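Tape Station Cell, Bench 2 - Monthly Inspection Checklist, With Comments

Posted 14 April 2025. Print it, fill it in with a pen, pin it to the board. The last version was filled in with what I believe was eyeliner.

The cell for anyone new: one Zirkik arm on a floor pedestal, one Semel two-finger gripper, one bench, and a pair of hand tape dispensers that the arm picks up, drags along a carton seam and puts back. A person loads the rolls. The arm can't thread tape and, having watched it try, I've stopped asking.

BEFORE YOU START

1. Key switch to MANUAL, key in your pocket. OK
Comment: Your pocket. The hook next to the switch is where the key lives when the cell is running, so a key on the hook tells the next person exactly the wrong thing.

2. Arm in park position, brakes on, air off at the wall. OK
Comment: The gauge sticks at the bottom end. Tap it. If it still shows pressure, bleed the line and look again.

3. Emergency stops, both, pressed and reset. OK
Comment: Door-side one resets with a quarter turn. Window-side one wants a quarter turn and some patience. Replacement ordered from Bedov in July of last year and still, I am told, "in transit." It stops the arm every time, so it passes. The day it doesn't, the cell stays off.

BENCH AND FLOOR

4. Bench doesn't move when leaned on. OK
Comment: If it has moved, the taught points are wrong, and the arm will set a dispenser down with great confidence in mid-air. Check against the corner marks on the floor.

5. Tabletop clean, no adhesive. OK after wiping
Comment: Alcohol wipe only. The orange citrus stuff leaves a film and the dispensers skate on it.

6. Floor clear of tape ends. FAILED, then OK
Comment: Fourth box on this page I have wanted to write in capitals. Loose tape sticks to shoes, shoes go everywhere, and last winter a piece got as far as the pedestal fan. Ends go in the bin while you're threading. Sweep before you sign, including under the bench.

DISPENSERS

7. Blade teeth complete and straight. OK
Comment: Look at them, don't feel them. A missing tooth gives you a ragged end that folds back on itself, and then the next pick starts with no tape showing.

8. Roll seated and turning freely. One OK, one stiff
Comment: The stiff one was a roll pushed on crooked. Take it off, look for a crushed core, put it back square. Please don't oil the hub. Somebody oiled the hub, and for a week we had tape that stuck to nothing except the gripper.

9. Tape pulled over the blade, short free end. OK
Comment: Thumb's width. Long tails catch the Semel's left finger on approach. Hold the roll still with one hand while you set the end, or it unwinds a little and you'll be doing it over.

10. Crossbar tight on both. OK
Comment: Wiggle test. Any play at all and the gripper closes on a dispenser that then turns a few degrees, and the seam wanders off like a dog in a park.

11. Replace rolls at 264 cartons. Done
Comment: The counter on the pendant resets by hand. If you change a roll and don't reset it, the arm will happily seal cartons with nothing.

GRIPPER AND ARM

12. Finger pads, wear and glue. Replaced
Comment: Supposed to last 3,000 cycles. These got almost that far. New pads are in the drawer marked FUSES. The fuses are in the drawer marked MISC.

13. Cable sleeve at the wrist, no rubbing. Watch
Comment: Shiny patch on the outside of the bend. Not through yet. Re-tied with slack, check again next month, and if you can see wire color, stop and tag it out.

14. Slow run, no carton, finger on the stop. OK
Comment: One full cycle at low speed. Watch the put-down, which is where trouble shows first. If it lands with a knock, reteach the height by hand and don't "just nudge the offset." The offset has been nudged enough. It's practically a diary.

PAPERWORK

15. Software backup to the Shawky drive. OK
Comment: Name the file with the date. We own several called FINAL, and they disagree with each other.

16. Signed and posted. See board.

Open items: window-side stop, wrist sleeve, drawer labels. Threading, for items 8 and 9:

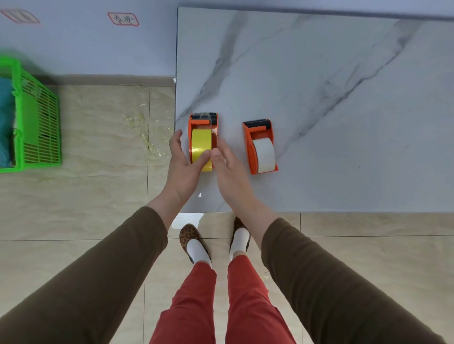 Reply from the evening shift: Items 8 and 9 are in the wrong order for us. We set the free end first, then check that the roll turns, and after that the end has moved and we set it again. Could you swap them or fold them into one line? Also the window-side stop took three tries to reset last night. It did stop the arm, so we ran, but I'd like that written down somewhere besides here.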